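Thin stems: stock parallel fingers or soft pads?
Forum: End effectors and grasping

mvanloon
Posted 2025-05-05

We are picking artificial flowers out of a bunch and putting them in a vase, one stem at a time. Arm is a Tratow, gripper is the stock two-finger with the hard black fingers. I have a set of Ullness soft pads on loan and need to decide if we buy them.

Same 18 stems with each set, same speed, same wrist camera. Hard fingers dropped or missed 5. Soft pads dropped or missed 9. I expected the opposite.

With the pads, the stem rolls when the arm turns, and the flower head swings over. With the hard fingers it mostly stays where it was pinched.

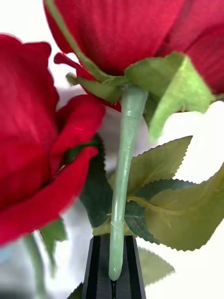
Wrist camera, hard fingers on a rose stem. Second rose on the left is the one that keeps getting in the way.

The other problem is the view. When a bloom sits close to the lens it goes soft and takes up a lot of the image, and leaves partly cover the fingertips. I don't know how much of the failure count is grip and how much is the camera.

Mirjam Van Loon

hermans_user
How far up the stem are you closing? If you grab at the very end, any gripper will let the head swing. Try it higher before you blame the pads.

mvanloon
It varies. In the picture it is right at the bottom end. Higher up there are leaves, and closing on a leaf stalk counts as a miss in our test.

bartj
I disagree with the pad result. We ran soft pads on plastic tubing in February and they beat bare fingers easily. 18 tries per set is too few to say anything. Also check your force setting – pads need more than the default.

Bart Jacobs

mvanloon
Force was the same for both, so that's a fair point. I'll raise it and repeat. Tubing doesn't have a flower on top of it, though.

gripnotes
I'd skip the pads and cut a shallow V groove in the fingers. Mine is 14 mm long and it stopped the rolling.

bartj
A groove is fine until the stem lands beside it. Then you have less contact than before.

gripnotes
Hasn't been a problem here, but my stems come in a rack.

hermans_user
For the view, add a fixed side camera. We have a Rasham on a post next to the table and only use the wrist one for the last bit of the approach.

mvanloon
I can borrow a side camera. Will run the pads with more force first, then the camera, so I'm not changing both together.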